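Session 9: What a Ranking Can and Cannot Tell You About a Poor Country

Before you cite an index in your paper, find out how it was made. Most students don't. They copy the rank from a press summary, set it next to a list of problems (weak schools, bad roads, corruption) and treat the list as the reason for the rank. Often the list is the rank. Those same problems were scored, weighted and added up to produce it, so you have explained a number with its own ingredients.

Three questions to ask of any composite index:

1. Who answered the survey? Many indexes lean on opinions from business executives. In a small economy that may be a few dozen people, most of them in the capital.
2. What was filled in? Missing data is often replaced with a regional average or an old value.
3. Did the method change between years? If it did, a move up or down may mean nothing.
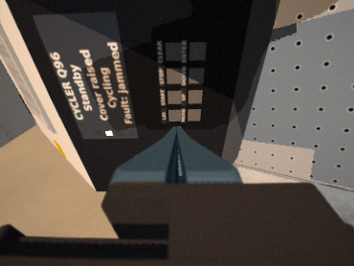 Development Economics Teaching Group

Our worked case is the Modari district, using the Numov Index of Local Business Conditions. Modari placed 30 out of 53 districts in the first edition. Two years later it had dropped nine places, and the district plan blamed "poor work attitudes and a lack of enterprise culture." I have read the plan several times and can't find any evidence for this. What I did find, in the technical annex, is that electricity reliability had been given a heavier weight in the second edition. Modari had always scored badly on electricity. Rerun the second edition with the old weights and most of the fall disappears.

Does that mean nothing was wrong in Modari? No. The power supply was bad in both years, and people running grain mills and cold stores paid for it. But a plan that reads the drop as a problem of attitude will spend its money on training workshops, and this one did. The Chambi program offered short courses in entrepreneurship to people who were, for the most part, already running businesses. The final report counts attendance and certificates. It says nothing on income, and I would be careful with anyone who tells you the program "built capacity" without saying what the capacity was for.

Hakim Setiawan's reading in your packet takes a kinder view. He argues that rankings, however rough, get ministers to pay attention, and that attention is scarce. I partly accept this. My worry is what kind of attention it is. A government that wants to climb will fix whatever is cheapest to fix, such as the number of forms needed to register a company, and leave the costly things alone. The registration office gets faster. The road to it still floods.

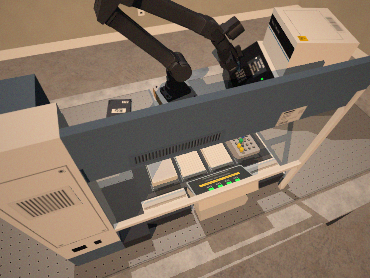
The same caution applies to the word "skills." Employers in surveys nearly always report a skills shortage. Ask what wage they offered before you believe them. In the Steltalard interviews (packet, second half) several firms complained that they couldn't keep trained technicians, and the same firms were paying less than the public hospitals did. Some of that is a shortage. Some of it is a low offer — and the survey form had no box for that.

Note also that "least developed country" is a formal category with its own tests: income, human assets, and economic and environmental vulnerability. It isn't the bottom slice of a competitiveness table. Please don't use the two as if they were the same thing. I mark this down every year.

For next session: pick one indicator from the Numov annex and trace it back to its source. Write one page on what you found, including dead ends. If the source turns out to be another index, keep going.

Development Economics Teaching Group | Contact the course office | Last updated June 4, 2022 | Back to top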